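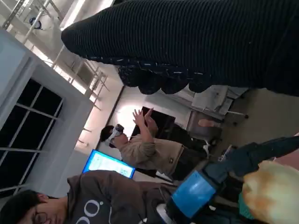 *Fig. 1. Headset on, both hands up, dark windows.*

# Interiors 439, Handout 5: The Room Around the Headset

Reading for this session: the Kedar notes on lighting, pages 16 and following. Bring a tape measure and a pencil. The department owns tape measures, in the sense that it once bought some.

## 1. Two rooms at once

A person in a headset is standing in two rooms. One was built by software people and has no corners to hit. The other is the one you are being graded on.

Most briefs for this kind of space spend pages on the first room and a line on the second ("open area, power nearby"). The Lullbridge brief, which you'll get next session, gives it half a line. Your job is to write the missing pages.

Start with the body. In Fig. 1 the wearer's hands are up in front of the headset with the fingers spread, and there is something black and rectangular on the wall behind them. Draw the reach of those hands in plan, then again with a step in each direction. Anything solid inside the outline goes on your conflict list. Other people count as solid.

Terms we'll use:

- **Reach line:** the furthest point the fingertips get to with both feet planted.
- **Drift:** where the feet end up when the wearer is sure they haven't moved. They have moved.
- **Bystander edge:** the line past which a person without a headset can stand and hold a coffee.

## 2. Light

Headsets that follow their surroundings with cameras need light they can work in. Dim rooms give them trouble, and so can glare. Shiny surfaces are a known nuisance, and students love specifying them.

Look at what's going on overhead in Fig. 1. Long strip lights run along the truss, and the surfaces near them are bright. On the white wall there is a strong glow around the black panel, so the lightest and darkest things on that wall are next to each other. A bystander has to look at that contrast all evening. The wearer, with eyes covered, is spared.

Then the window: tall, white frame, thin mullions, dark panes. For this course a window is two different objects. By day it's a light source that you don't control and that moves. After dark it's a large piece of black glass that may throw your strip lights back at you. Draw both. In last year's Skultatstead studies, every submission but one was set at noon in June, in a building that holds its classes at 7 p.m.

Exposed trusses are handy because you can hang things from them and shift them later. They also collect things. If you leave the ceiling open, show on your section what is allowed up there and what isn't, or the building will decide for you.

## 3. Screens for everyone else

People without a headset want to see what the person with one is doing. Hence the monitor. A lit screen at the side of a room does two jobs: it lets the others follow along, and it pulls them toward it. Whatever spot you give the screen, you have chosen where the crowd will be.

Common placement errors:

1. Screen behind the wearer, so the audience stands in front of the hands.
2. Screen by the door, so nobody can leave.
3. Screen opposite the window. See section 2, and think again about noon.

## 4. What people wear

A short section, usually skipped, often regretted. Clothes are part of the room's material palette whether you like it or not. Fig. 1 alone gives you a beige long-sleeved top, a charcoal sweatshirt with big white letters, and a good deal of navy ribbed knit. Your tasteful gray scheme will spend its life behind somebody's sweatshirt.

Practical points: knit cuffs catch on rough edges, so run your hand along every sample before you specify it. Provide hooks. People arriving on a cold night take off a layer, and without hooks the layer goes on the equipment table - or on the floor, inside the reach line.

## 5. Assignment (50 points)

Redraw the Adeyemi studio for one wearer and a small group of bystanders.

- Plan with reach line, drift and bystander edge. Use three line weights that can be told apart by someone over forty.
- One section through the ceiling, showing lights and whatever holds them up.
- Two lighting sketches, one by day and one after dark, from the same standing point.
- A half page on where the screen goes and who you've annoyed by putting it there.

Hand drawing is fine. Renderings with lens flare lose 5 points per flare.

Drop-off is the tray outside Room 16, before 4 p.m. The tray under it belongs to Acoustics and they don't forward.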